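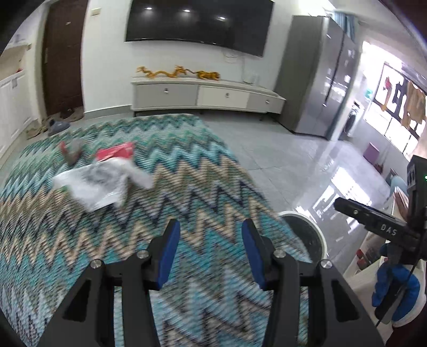
How to clear a living room floor before you clean the rug

Work from the rug outward. Anything left on it gets in the way of the vacuum, and thin plastic is the worst for that.

1. Pick up bags and wrappers first. Check inside each bag before you throw it out.

2. Collect toys and other small things in a bucket. Leave the bucket on the tile at the edge of the rug so you can reach it from both sides.

3. Go over a busy pattern twice. On zigzag stripes, small pieces are hard to see – run your hand across the rug if you have a toddler.

4. Empty the bucket right away. Ours goes into the TV cabinet, cables and remotes in one drawer, toys in the other two.

Dust the top of the cabinet before you vacuum. Lift figurines with both hands and wipe under them with a dry cloth. Leave the TV off while you do the screen.

Vacuum the rug along its length, then across. Mop the tile last and keep the mop 4 inches from the rug.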